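The Bits and Pieces Gallery: Small Things From Around the House

Welcome, and thank you for stopping by! This page has been growing since April, when I finally sat down with a cup of tea and admitted that I like ordinary household things a great deal more than I like the fancy ones. I don't collect china or clocks. I collect brushes and soap dishes and jar lids, and sponges, and I have a real soft spot for anything with a handle that has gone smooth. If you've come over from the old Storville page, you'll find this one is laid out a little differently, but the spirit is just the same.

I should say that the gallery isn't in any sensible order. I tried sorting it by room once, and then by material, and I gave up both times somewhere near the bathroom shelf (is a nail brush a bathroom thing or a kitchen thing? We keep one in each). So please wander. The small brushes and bath things come first today, and the kitchen drawers will follow when I've had a chance to write them up properly.

A word on hairbrushes, as they're the ones I get the most mail about. My own favorite is a plain wooden one I bought at the Sulbridge market for very little money, and it has outlasted every plastic brush that ever came into this house. I clean it by pulling the hair out with the tail of a comb, then giving the bristles a very quick swish in lukewarm water with a drop of mild shampoo, and laying it bristle side down on a towel overnight. Don't soak it! The wood swells, and after that it never feels quite the same in the hand.

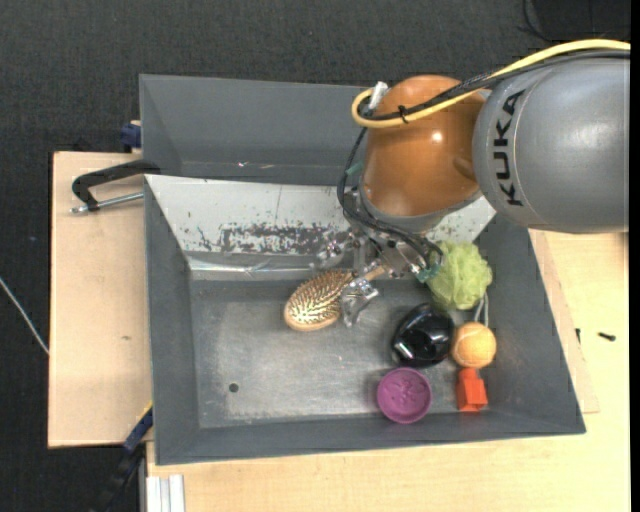
Oval wooden hairbrush with golden-brown bristles and a tan handle, and a ruffled light green mesh sponge over by the side of the gray bin.

I do love that pairing, the brush and the sponge. One is all straight lines and rows, the other is nothing but ruffles, and they belong on the same shelf all the same. The green is a very cheerful one too -- it puts me in mind of the bathroom tiles in our first apartment on Cervantes Street, which everybody who visited told us to replace and which I still miss.

Mesh sponges deserve more respect than they get, I think. They weigh nothing, they make a mountain of lather out of the smallest bit of soap, and they have that handy loop of cord so you can hang them up. Do hang them up, and somewhere with a little air. I rinse mine well, give it a good shake over the tub, and swap it for a new one once it starts to go limp. The old ones are very good for scrubbing flowerpots, and I have a bucket of them by the back step that my family has opinions about.

If you have a brush or a sponge or some other little household thing you're fond of, I'd be so pleased to hear about it. The Levon guestbook is open again after its long rest, and I read every message, though I'm slow to answer in gardening season. Tell me where you found it and what you use it for, and whether it has been mended -- I'm especially fond of the mended ones.

Page last updated June 13, 2023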